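5th November

Loose veg should cost less than bagged veg. Always. I've been saying this since August and I'm going to say it again, quickly, before I have to leave for work.

Went to three shops last week. Nirnine, the big Trullham by the bypass, and the little Guerra on the corner. In two of them the loose carrots cost more per pound than the bagged ones. Same carrots! You pay extra to take less.

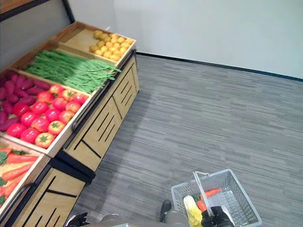
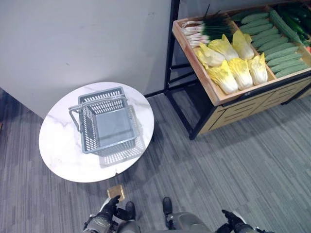 So why does a shop charge more for carrots it didn't have to bag? Loose produce gets handled, picked over and thrown out more often, and the shop puts that loss on the price tag.

Fine. I get that. But look who pays it. Anyone who lives alone. Anyone without a car. Anyone who wants 2 onions and not a sack of 11. My mother buys one potato at a time, practically, and she is paying top rate for every single one of them.

And the bag isn't free either — it just hides its cost better. You take home more than you'll eat, the bottom third goes soft, out it goes. The shop's waste turned into your waste. On their books that looks like progress. In my fridge drawer it looks like half a bag of spinach turning to soup.

Trevemura, where I grew up, had a market with no bags at all. You brought your own or you carried stuff in your arms. Town of 4,000 people and somehow it managed scales, a pencil and a decent price. I know, I know, nostalgia. Half the lettuce had slugs. Still, you could buy one leek and not feel like you were being fined.

What I'd like is dull. One price per pound, bagged or loose, printed the same size on both labels. Right now Nirnine prices its loose peppers each and the bagged ones by weight, so good luck comparing them with a kid hanging off your arm. I did the math on my phone, blocking the aisle. The difference was 29 cents a pound. Not a fortune. Over a year of dinners it adds up, and it adds up most for people who can't buy big to get out of it.

People tell me shoppers want bags, bags are fast. Sure, some do. Keep the bags. I buy them too when I'm late, wich is often. Just stop making the other choice a luxury.

Guerra, for what it's worth, has loose cheaper on nearly everything. Small shop, bad parking, terrible hours. I go there now. The apples are kind of bruised and I dont care.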